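The Drendano Years

By the time my second kid could talk, I had stopped finishing sentences. I'd get as far as "Could somebody please" and then a shoe would hit the fish tank.

So when Brittany McIntyre from across the street told me about the sleep song, I was ready to believe in anything. She leaned over my recycling bin at seven in the morning, hair wet, one earring in, and said, "You have to sing them Drendano."

"Is that a band?"

"It's a place. My grandmother made it up. You sing them there and they stay till breakfast."

I asked how it went and she hummed it for me right there on the curb (a garbage truck was coming, so I missed the middle part). It had two verses. There was a river in it called the Wumbei, and a goat.

That night I got both of them into the bottom bunk, turned off the lamp and sang. Nora, who was five, stopped me after the first line.

"Where does the river go?"

"To Drendano."

"But where does it START?"

I said it started in Proleleo, which I came up with on the spot, and that was my big mistake, because now she wanted to know who lived there. I said bakers. Ben said, "And Solard!" I said who's Solard, and he looked at me like I'd forgotten his name.

Solard was the goat. Obviously.

We were in there until almost 1110 verses, or that's how it felt. The goat got on a boat. The goat lost his ticket and had to pay 18 cookies to the bridge lady. I fell asleep somewhere around the bridge with my feet hanging off the end and a plastic stegosaurus under my ribs, and when I woke up it was gray outside and I was alone in the bunk.

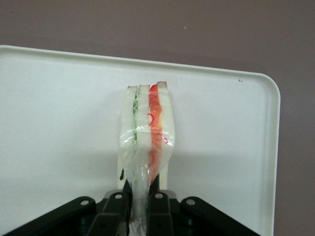
Wrapped and ready for the road to Proleleo.

I found them in the kitchen, under the table, wearing their coats over their pajamas. They had my good suitcase. Inside was one mitten, a whole loaf of bread and the phone charger.

"We're going to need 30 dollars," Nora said. "For the boat."

"What happened to the cookies?"

"That was the OLD bridge lady."

I should have sent them back to bed. It was December and the floor was freezing and I had work in two hours. But I got my coat too, and I crawled in beside them – it's a small table, I had a chair leg in my back – and Ben handed me the mitten like it was a ticket.

"Sing the part with the rocks," he said.

There was no part with the rocks. I sang it anyway, and then Nora took over, and she knew the middle, the piece the garbage truck had eaten. She had the tune and everything.

"Who taught you that?" I asked her.

"Shh," she said. "You're rocking the boat."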